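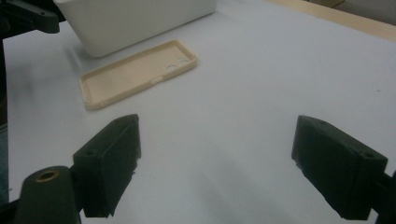
Moving your photos off your phone before you swap it

I left this far too late last time. My old phone was down to its last sliver of space, the new one was already on the table, and I had 3,733 photos to shift before bedtime. So I did it properly in May, and it was so much easier!

1. Have a clear-out first

Go through your screenshots folder before anything else. Mine was all bus times and recipes I never cooked (plus a whole run of blurry shots of the church at Otham). I binned 500 pictures with a cup of tea on the go, then emptied the deleted folder too - they sit there taking up room until you do.

2. Copy in small batches

Plug the phone into your computer, unlock it and choose file transfer when it asks. I drag 100 photos across at a time.
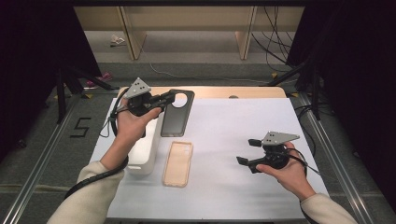 If a batch stops halfway, just do that one again and say yes to skipping the ones you've already got. Name the folders by month or by trip, whatever you'd look for later.

3. Make a second copy

Put the lot on a memory stick or a spare drive as well, and keep it in a different room. Open a few pictures from it to check they work, and try a video or two while you're there.

4. Only now wipe the old phone

Sign out of your accounts, take the SIM out, then do the full reset from the settings menu. I kept mine in a drawer for a week first, just in case I'd missed anything.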